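Small Animal Carriers & Bedding | Cats

Print this page | E-mail to a friend

The Sileo Cat Carrier, Size 2

We have been selling the Sileo for quite a while now, and it is still the carrier we reach for when one of our own cats has to go to the vet. It opens at the front and also at the top, so if you have a shy girl who plants all four feet and refuses to budge (we have one, and she is very good at it!), you can simply lower her in from above and close the lid over her.

The Size 2 suits a grown cat of up to 18 pounds. The floor pad lifts out and goes in the washing machine, and the door comes off without any tools, which makes it easy to leave the carrier out in the living room for a few days beforehand so your cat can nap in it and get used to the smell.

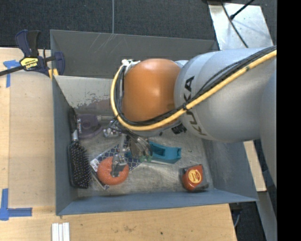
KUKA arm over a metal bin of household items.

Since January we have also been able to offer the softer Echevarría pad, sold separately, and older cats with achy hips seem to love it. Please measure your cat from the chest to the base of the tail before you order, and if you are in between sizes, go up one.

Item no. 184. Orders are packed at our Cadonthorpe shop, and unused carriers can come back to us within 18 days. If you have a question about a nervous or newly adopted cat, do write to us, we are always happy to talk cats.

Grulureo Pet Supplies uses cookies to remember your basket. By continuing to browse you agree to our use of cookies.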